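Speaker notes: Does the dish rack earn its counter space?
Shanthi Pramanik, Bresow, 9 May 2026

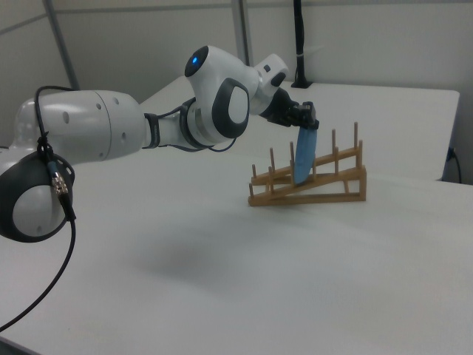
Open with: Do dishes come out cleaner if you rack them instead of toweling them?
I doubt it makes much difference. A fresh towel does fine. A damp one from yesterday is another matter, and most of us use that one.

Wooden rack, upright pegs. Sellers love to say "fits any plate." Ask the room who believes that. Mine takes dinner plates happily and lets saucers flop over.

Read out the Fodach survey line: 1,323 households, most "satisfied" with their rack. Satisfied compared to what? They never asked. Don't get stuck here, 2 minutes tops.

Wood care. Lusolis says oil it every September. I skipped two years and saw no change. Maybe I got lucky with mine. Let Dissanayake people argue, they sell the oil.

Spacing: try every other slot before buying a bigger rack. Costs nothing.

Take 4 questions, then hand back the mic. If someone asks about dishwashers, say see me after.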